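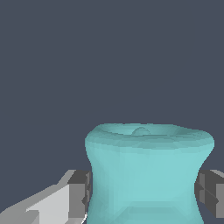 Okay, I've spent most of March writing our house rules for simulated grasp tests and I have to share them, because I'm having way too much fun with this. Thread!

First, some background. We run a little benchmark called Gratora. You give it a gripper policy, it gives you back a pile of grasps and a score. Anybody on the team can submit a run. Until this spring, everybody also got to decide what "success" meant (you can guess how that went).

Rule 1: write the success test before you run anything. Ours is now one sentence. The object is lifted clear, held for 2 seconds, and still in the fingers after the wrist turns. If you want a different test, great, give it a different name!

Rule 2: odd shapes go in the set and stay in the set. Anything with a pinched waist and a wide lip is wonderful for this. The waist is such a tempting place to grab, and a policy that only ever saw boxes will go for the rim every time.

Rule 3: log the mesh along with the pose. Version, scale, collision shape, all of it. Smooth on screen can be chunky in the physics, and the other way around. We had two runs at Joldale that disagreed for a week over a collision hull someone had simplified.

Rule 4: save at least two views of every grasp you count. One close on the contact, one far enough back to get the wrist and hand in. I love the close ones, but you can't judge the approach angle from them.
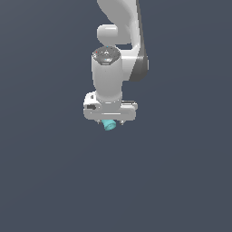

The wider view: arm coming down from the top, teal object at the fingers.

Rule 5: keep the background boring. Plain color, same color, every run. You want to flip through stills fast and have your eye go straight to the fingers. Pretty scenes are for the demo reel.

Rule 6: report the failures with the same care. Last full batch was 826 attempts and 143 of them got tossed back for review. Those 143 were the best reading I did all month!! So many new ways to drop a thing.

Rule 7 came from Hwa-young Jin and it's my favorite. A sim result gets the word "sim" in the title, in the chart and in the file name. Every time. Charts travel, and they lose their captions on the way.

Still arguing about friction. I want one fixed value for the whole set, the Yimyam folks want a range with the seed logged. They may be right, and I'm about halfway to giving in.

If your lab has a written rule for when a grasp counts as stable, please send it to me, even if it's one line on a whiteboard. I'm collecting them for the next draft.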